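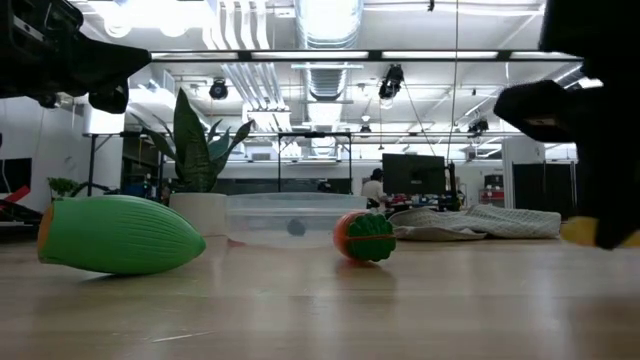

Hostar: nuevo EP y cambio de guitarrista

Foro > Música > Bandas y discos

bajopuerto
Abro hilo porque el de la gira de verano se quedó en los horarios de los autobuses y no hay quien encuentre nada. Hostar saca EP el 13 de diciembre de 2024. Se llama Brurnusia, lo edita Hurkholm y sale en digital y en vinilo de diez pulgadas. Cinco canciones. La primera ya se puede escuchar y es la que cerraba los conciertos de julio, la del riff repetido que en directo alargaban hasta que el batería se cansaba.
La otra novedad es que el guitarrista nuevo viene de Văduva, que se separaron después del segundo disco. Ya tocó con ellos las últimas fechas, pero no lo habían confirmado.
¿Qué os parece la canción?

cinta_cromo
La he escuchado tres veces. Me gusta más la versión del directo. En el estudio le han quitado la subida del final y se acaba cuando tendría que empezar. El sonido de batería es muy bueno, eso sí.

r_salvia
A mí me parece lo mejor que han hecho desde la maqueta. El problema de Hostar era que todas las canciones duraban seis minutos y a cuatro les sobraban dos. Aquí van al grano.

cinta_cromo
Si va al grano y el grano era la subida, no me sirve.

dosporcuatro
Lo del guitarrista no lo veo claro. En Văduva tocaba con mucho delay y muchas capas, y funcionaba porque la voz iba muy atrás. En Hostar la voz va delante de todo. En el concierto que vi se pisaban todo el rato, sobre todo en las lentas.

bajopuerto
¿Qué concierto fue? Yo los vi en la sala pequeña, la de 218 de aforo, y se oía todo perfectamente. Estaba a la derecha de la mesa de sonido.

dosporcuatro
El del festival, en el escenario cubierto. Puede que fuera el sitio. Pero las lentas no las han vuelto a tocar, así que algo verían.

tercera_fila
Las lentas las quitaron porque el set de festival era de media hora. En las salas sí las tocaban. Tengo apuntado el repertorio de las dos noches a las que fui y en ambas estaban las dos lentas seguidas, antes del bis.

r_salvia
Confirmo, en la segunda fecha las tocaron.

meseta
Pregunta práctica. ¿Alguien ha encargado el vinilo? En la tienda de Hurkholm aparece a 20 euros sin gastos de envío y pone edición de 389 copias. No sé si es la tirada total o solo la de color. El último disco de Văduva lo sacó el mismo sello y la copia me llegó con la funda interior rajada, por eso pregunto antes de pagar.

bajopuerto
389 es la de color. De la negra no dicen cantidad. Yo he pedido la de color y el envío me ha salido por 7 euros, certificado.

meseta
Gracias. Me parece caro para cinco canciones.

cinta_cromo
Es el precio normal de un diez pulgadas ahora mismo. Hay sellos que lo ponen a 25 y sin código de descarga.

meseta
Que sea normal no lo hace barato. El primer EP me costó la mitad y traía un encarte con las letras. En este no mencionan encarte.

tercera_fila
El primer EP era un siete pulgadas con dos canciones por cara y sonaba fatal en los surcos de dentro. Si comparamos, que sea con todo. 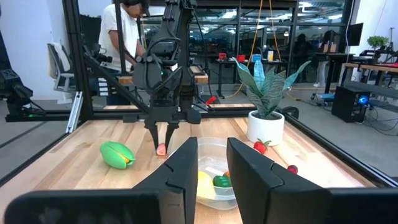
bajopuerto
Sobre la edición de color, pregunté al sello y me contestaron el mismo día. No es transparente ni con salpicaduras, es opaca y partida en dos mitades. Una mitad es amarilla y la otra verde. Los tonos se acercan bastante a los del limón y el pimiento de juguete que están en el recipiente de plástico, colores planos y bastante vivos. Yo habría preferido algo más apagado, porque la portada es en blanco y negro y no sé cómo va a quedar el conjunto. Del encarte también pregunté: hay una hoja suelta con los créditos y las letras de tres canciones. Las otras dos son instrumentales.

r_salvia
¿Dos instrumentales de cinco? Eso no lo había leído en ningún sitio.

bajopuerto
La segunda y la quinta. La quinta es la que da título al disco.

dosporcuatro
Pues ahí tiene sentido el guitarrista. Las instrumentales de Văduva eran lo que mejor hacían. Retiro la mitad de lo que he dicho, la otra mitad la mantengo hasta que escuche cómo queda con la voz.

cinta_cromo
A mí me da la sensación contraria. Un EP de cinco con dos instrumentales es un grupo que tenía tres canciones y una fecha de entrega.

tercera_fila
Las dos instrumentales ya las tocaban el año pasado. Una abría el concierto y la otra la metían mientras cambiaban de bajo. No son relleno de última hora. La de apertura duraba casi 7 minutos y llevaba un órgano pregrabado que espero que hayan sustituido por uno de verdad.

cinta_cromo
La de apertura era una intro. Que te guste entrar al concierto con ella no la convierte en canción.

r_salvia
No entiendo esa distinción. Tiene dos partes, un cambio de tono y un final. ¿Qué le falta?

cinta_cromo
Una melodía que recuerde al día siguiente.

moderacion_bd
Recordatorio: los enlaces a grabaciones del público van en el subforo de directos. He movido dos mensajes. Se puede seguir aquí con el EP.

meseta
Al final he pedido la negra. Mismo precio que la de color, cosa que tampoco entiendo. En la confirmación pone que los envíos salen la semana anterior a la publicación. Si llega antes, digo cómo suena el prensado.

dosporcuatro
¿Se sabe dónde lo han grabado? En la nota del sello solo dicen que lo mezclaron ellos mismos. El disco anterior lo mezcló alguien de fuera y se notaba, los graves estaban en su sitio. En la maqueta, que también mezclaron ellos, el bombo se comía el bajo en todas.

bajopuerto
Las bases en el local de ensayo y las voces en un estudio. No dicen cuál. En el adelanto el bombo y el bajo se distinguen bien, al menos con auriculares. En el coche ya es otra cosa.

r_salvia
En el coche no se distingue nada de nadie.

tercera_fila
De fechas en salas, por ahora solo hay dos anunciadas para presentarlo y las dos en el norte. En la página pone que habrá más después de navidades. Si alguien va a la primera, que apunte si tocan el EP entero y en qué orden, que estoy completando la lista de repertorios del otro hilo y me faltan también los de la gira de despedida de Văduva.

meseta
De Văduva tengo el de la última noche, la hoja pegada al escenario, con dos canciones tachadas. Luego la busco y te la paso por privado.

tercera_fila
Perfecto. Si las tachadas se leen, ponlas también.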